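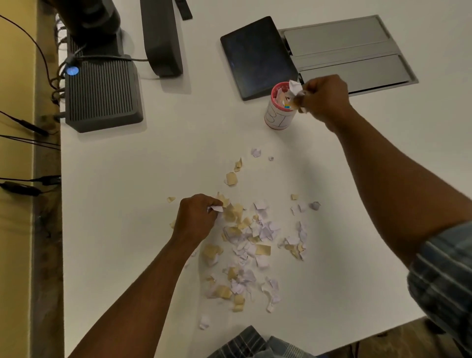

Unit 4: Clearing a Work Surface
Course notes, Office Services Basics
Instructor: Tracey Staniforth, Room 112

This unit covers small paper waste: torn notes, scraps and strips left on a meeting table. Read it before the February practical.

Picking up

Start with the larger pieces. They can be lifted one at a time and they often hide smaller bits underneath. Crumpled scraps can go into the container as they are. Flat pieces should be folded or squeezed first, or they will stand up and block the opening.

Work from the pile outward, then go back for the strays. Don't sweep scraps toward a cable box or power panel in the tabletop. Paper gets under the lids and is slow to get out.
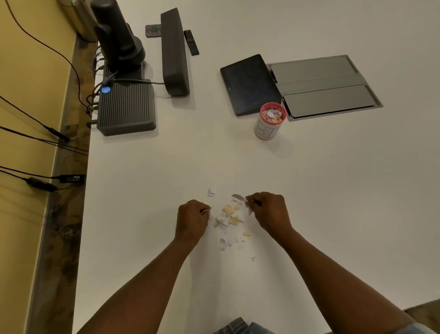
Figure 1. Gathering torn scraps by hand. The container stands farther up the table.

Choosing a container

A cup or small tub is enough for one table. Mark it with a letter so it goes back to the right station. When paper shows above the rim, press it down or empty it into the bin outside Room 204.

Leave tablets and meeting equipment where you found them unless Stuart Hebden has asked for them to be moved.

For next time: read the handout on wiping down tables and bring your checklist.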